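Two-arm cell keeps dropping the phone during handover, only in the afternoon

Posted in Small Cells and Benchtop Arms

Tahsin Dewan
Joined in July, 11 posts

Hi all, first real post from me, so sorry if I leave out something obvious.

I look after a little two-arm cell at the Skalusness returns shop. Two white and black arms, both bolted to the front rail, and they pass phones between them over the work surface. One arm picks a phone up off the cloth, they meet in the middle, the other one takes over, and it gets turned so we can check both sides. We have air hoses running up each arm out to the gripper end, held on with little clips.

For the first few weeks it was great. Then about ten days ago it started dropping phones in the handover. Never in the morning! I can run from seven until lunch and get nothing, and then after 2 p.m. it drops one in every batch. The counter was at 2,749 cycles when I noticed the first one and we're at 3,190 now, so I don't think it can be anything badly worn out yet.

What I've tried:
cleaned the jaw faces with alcohol
slowed the handover down to half speed (helped a bit, then didn't)
re-taught the meeting point twice
swapped the phones we were using, in case one of the cases was slippery

The re-teach is what's bugging me. I re-teach in the afternoon and it's perfect for the rest of the day, and then the next morning it's off the other way. Not enough to drop, but you can see the phone twist when the second gripper closes. My boss says the controller is drifting and wants to send it back to Cokport, and I'd really like to avoid being without it for three weeks.

Any ideas?

Rosângela Figueiredo
Helper, replied Tuesday

Please don't send the controller back yet. I had nearly the same thing in our Arkthorpe cell and it was the hoses, and it took me far too long to believe it.

When the hose is cool it's a bit stiff, and when the room and the arm have warmed up it goes soft and hangs differently. On a big arm you'd never notice. On a little benchtop arm the hose is pulling on the wrist the whole time, and if the joints have any give in them at all, the gripper ends up in a slightly different place. Since you teach the point with the hose in one mood and then run with it in another, you get exactly your morning and afternoon thing. Well, that's my theory anyway, and it fits what you wrote about it being off "the other way" the next day.

So before touching anything else I'd do this. Power the cell up, let it run its handover with no phone for twenty minutes, and only then teach the point. Then leave it alone! Every morning, same warm-up. If the drops stop, you know it's heat, and you can sort out the hoses when you've got a quiet hour.

When you get to the hoses, look at these spots:

The elbow. You want a loop that opens and closes as the elbow bends. If the clips on either side of the joint are too close together the hose goes tight at full reach and tugs. I moved my upper clip one hand's width toward the wrist and that was most of the cure.

The wrist. Same idea, but leave more slack than feels right. Mine goes up and over in a big arch and looks silly, and it's been fine ever since.

The foot. Let it loop out to the side of the base before it drops below the rail, so the turning joint has something to use up. And keep it clear of the wires on the base plate, I've had a connector worked half out by a hose rubbing on it.

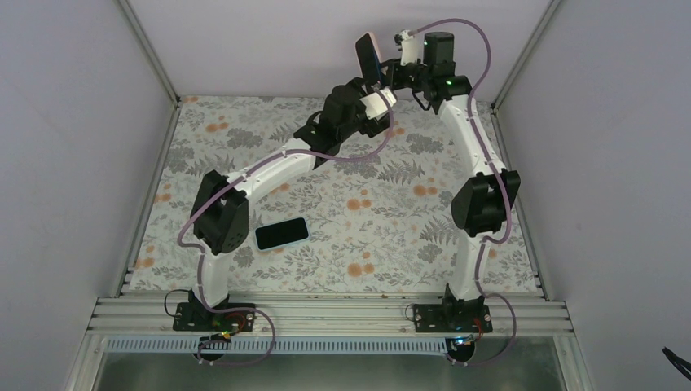
Once you've moved the clips, run the handover at crawl speed with your hand near the stop button and watch only the hose, start to finish. Forget the phone. Anywhere it goes straight, even for a second, give it more. Then do the same for the other arm, because the two of them don't bend the same way when they meet and you can't just copy the clip positions across (I tried).

One more thing – check the screws on both base plates while you're down there. Mine had two I could turn with my fingers.

Dirceu Araújo

had this, it was the rubber on the jaws. change the rubber

Jailson Xavier
8 posts

I'd go with Rosângela on the warm-up, but I would also look at your handover timing before you move any clips. In ours, the first gripper was letting go when the second one had been told to close, and it needed to wait until it had closed. The air is slower some times of day, at least here, where the shop next door shares the compressor and they start up after lunch. We put in a wait of up to half a second and it stopped the twisting too.

Easy to check: put a gauge on the line and look at it at nine and again at three. If it sags in the afternoon, there you go.

Tahsin Dewan

Thank you both! (And Dirceu, the rubber is new, I changed it the week before all this.)

Did the warm-up this morning and taught the point after. No drops so far and it's a quarter to four. My elbow clips are way too close together on the right arm, so I'll move those tomorrow. I've also asked about the compressor, and yes, the paint booth is on the same line as us, so the gauge goes on tonight. Will post the numbers when I have them.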